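March, equipment notes, bench 2

Went through the quotes after lunch. Two suppliers answered so far, Druter and Garrido. Midberg still hasn't sent anything, will chase them at 10 tomorrow.

Finger sets first. We have one spare pair left and the budget line allows for 2 more. Druter wants 50 per pair if we order in one go, plus shipping. Garrido is cheaper but quotes 19 working days, too long if we break a pair before the Flukthorpe visit. I'd go with Druter and take the hit.

Second wrist camera: put it off to next quarter. The one we have is fine for shelf picking and I would sooner spend on the mount, which works loose. Asked Garrido for a price on a stiffer bracket, no answer yet.

Shelf fixtures. The clear acrylic stand stays for now, but it throws glare from the overhead lights along its edges. Options are a matte stand or diffusers on the lights. Diffusers would help every bench, so they go on the list ahead of the stand. Need the fitting size before ordering.

Stock for the shelf: candy bars, small boxes, the round containers, foil snack packs in the wicker basket. Keep a small monthly amount for replacements, wrappers don't last. Plain cream tray is good enough, no need to buy another.

Still open: who signs for the Druter order, and whether the bracket counts as a spare part or new equipment. Ask before sending anything.

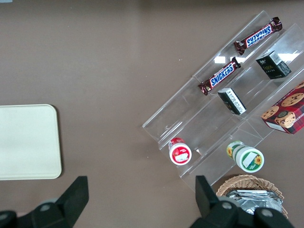 Emiliano Montoya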